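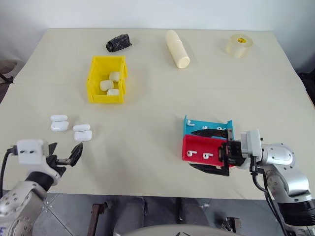

A yellow storage bin and several white earbud cases on a table.

How Does Sound Reach Your Ears?

Every sound begins with something moving quickly back and forth. We call this movement vibration. When a drum is struck, its skin vibrates and pushes the air beside it. The push travels outwards as a sound wave.

Your outer ear gathers the wave and guides it to the eardrum, a thin piece of skin that vibrates in turn. Three tiny bones pass the movement to the inner ear, and a nerve carries the message to your brain.

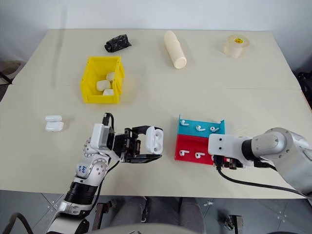 Ettore Sartori

Earbuds make sound in the same way as a drum, only on a much smaller scale. A small part inside each one vibrates very close to the eardrum, so even a quiet sound can seem strong. Loud sound can damage the inner ear for good. Keep the volume low and take regular breaks.

Word to remember
Vibration: a quick movement back and forth.

Fumwood Children's Science Pages
Last updated: 03/03/2008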